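The Pitar remix nobody asked for

I have now listened to the new version of the Pitar theme five times, which is four more than it deserves, and I still can't work out who it's for. If you missed it, Ketier (the band, not the trainers) were hired to redo the old tune for the series' return in October. Out went the accordion. In came a drum machine and a lot of breathing.

By teatime there was a petition. It had 525 names when I first looked and 1,132 when I went to bed, and one news site had already called this a "national outcry". Was it? The show used to fill whole evenings of telly. I'd want a few more noughts before I used the word national.

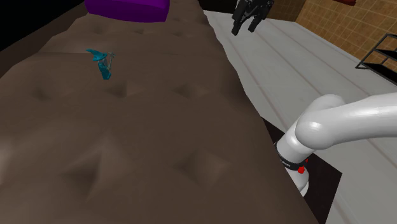 I'm not defending the track. The chorus arrives late and then leaves early, and whoever mixed the vocal seems to have done it from another building. But I don't believe half the people shouting about it had thought of the original in years. I went back and played that too. It's fine. The second verse is filler and the key change is a bit desperate.

What makes me suspicious is the timing. Cuevas, the label, put out a statement saying they were "listening to fans" before most fans had heard the thing. A day later the original was back on sale as a single, with a sleeve that must have taken longer than a day to draw. Make of that what you like. I know what I make of it.

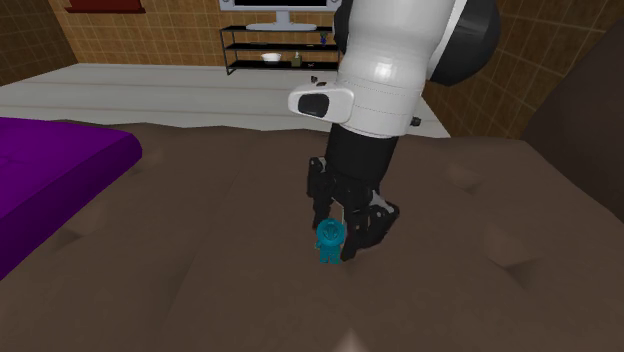
Small teal figurine, white and black robot arm.

The comments under the video are the usual swamp, 743 of them last time I checked, and a good number are arguing about whether the Tamar version from the stage show was worse. It was, by the way. It had a rap in it.

I'll still watch the first episode, with the sound down for the titles.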